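Two grippers, one long winter: talking to Binta Omoregie

I'd been trying to pin Binta Omoregie down since January, when she first mentioned that her team at Illwood was running the same pick tests on two different grippers and getting, in her words, "results that make me want to lie on the floor." She finally had a free lunch hour, so I drove over with sandwiches and my terrible recorder.

The short version is that one gripper, the Tratis, is a plain parallel-jaw with two stiff fingers. The other, the Cluvidari, has soft pads and a wider opening, and everybody in the lab assumed it would win. "I had it picked as the favorite before we even plugged anything in," Binta told me, laughing. "I'd written half the slide already!"

So what happened? Well, a lot of it happened in simulation first. They run each gripper through 40 tries per object before anything goes near the real arm, and the objects are a wonderfully odd bunch. I asked how they choose them and she said she mostly wants shapes that don't give you an obvious place to grab. "A cube teaches me nothing. Give me something with lumps and a hole in it."

She pulled up one of the Tratis runs while we ate, the view from behind the gripper with the jaw wide open and an AATON film camera body off to the right, big silver lens mount and all. I used to borrow one of those for a friend's short films (heavy thing, lovely sound), so I got a bit distracted.
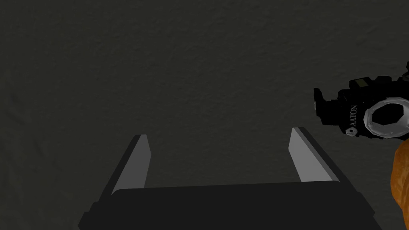 Ibrahim thinks the simulated rounds flatter the stiff fingers, and he had said so loudly enough that Binta brought it up before I could. His point is that contact between two hard surfaces is the easy case for the software, and a soft pad that squashes and creeps is the hard one, so the Cluvidari may be getting marked down for things it would never do on a bench.

"He's partly right, and I've told him so," she said. "I just don't think it explains all of it." What bothers her more is the approach. The soft pads are fat. Coming in next to a bulky object with something else close by, they bump the neighbor before they ever close, and then the whole try is wasted. The Tratis fingers are thin enough at the tips to get in there.

I asked for numbers and she gave me one set, for the cluttered layouts. Out of 40 tries on the worst one, the Cluvidari bumped something on 12 and the Tratis on 5. On the tidy layouts she says they're so close she wouldn't bother arguing.

And the price? She made a face. The soft pads wear, and they went through 2 sets on the real arm before the end of the first month. "Changing them takes ten seconds. Remembering to order them, that's the part I'm bad at."

We talked a while about wrist cameras too, mostly complaining. She'd like a wider lens so the fingers take up less of the view, but every wider one she's tried makes the far side of the table look mushy, and then the grasp planner gets nervous and starts aiming short. For now she's leaving the mount alone until the grippers are settled.

The next round puts both of them on the real arm with the cluttered layouts, same objects, same order. I asked which one she'd bet on. "The Tratis for the clutter," she said. "Ask me about the tidy stuff when I've had more sleep." Then she finished my chips and went back to work.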